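How to Set Up a Small Fruit Table in One Color Family

I make table arrangements for guests at home, and many readers of the Prurness page asked me how I begin. So I write the steps as I do them myself. You need one tablecloth, one box, a cup if you like, and fruit that you will eat afterward.

1. Choose the cloth first

The cloth decides everything else. I prefer pink under orange fruit, because the two colors are warm and they don't fight. A cloth with a few large flowers is better than one with many small flowers, where the fruit gets lost. You don't have to iron it perfectly. Soft folds are nice on a table like this.

2. Put the box standing

Take an open box in a color close to the fruit and stand it on its long edge, toward the back. It works like a low wall, and the fruit has something to lean on with the eyes. A small cup of the same color can stand at one end of it.

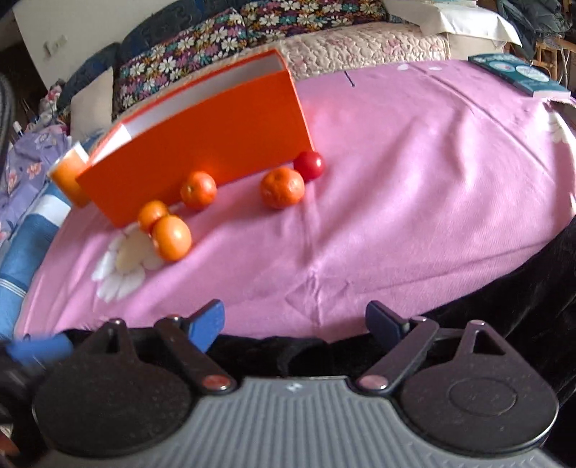
Please check that the box is stable before you continue. Mine fell down two times last November, when I used one from Quezada with a very thin edge. If yours moves, put a flat stone inside.

3. Add the fruit slowly

Start with three or four tangerines. Put two of them close together and leave the others alone, with different space between them. Then add one fruit of another color. A small tomato is good for this, also if it is strange to some people that I call it fruit.

Wash and dry everything before. Drops of water leave marks on the cloth, and with the Estura cotton I have at home these marks stay until the next washing.

4. Make it fuller, and bring something dark

For a bigger table, put more citrus in different sizes, the largest one in front. A yellow apple can replace the tomato as the other color, and brown spots on it are no problem. Along the near edge lay a folded piece of black velvet. The orange looks much stronger beside it.

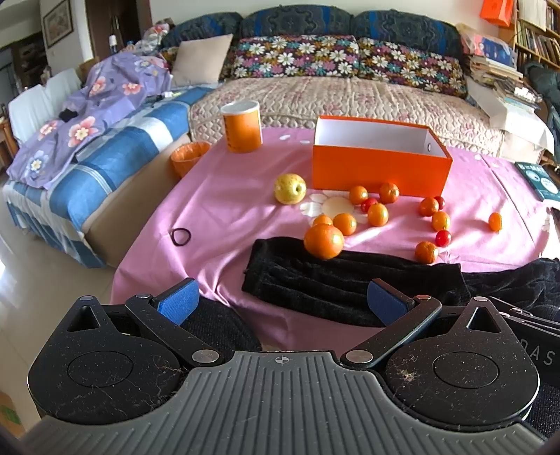 5. Keep it fresh

In a warm room I leave the fruit out for one evening and then bring it back to the kitchen. Shake the velvet outside, as it collects every small hair, and fold it with the soft side in. Any tangerine that feels too soft should be eaten first.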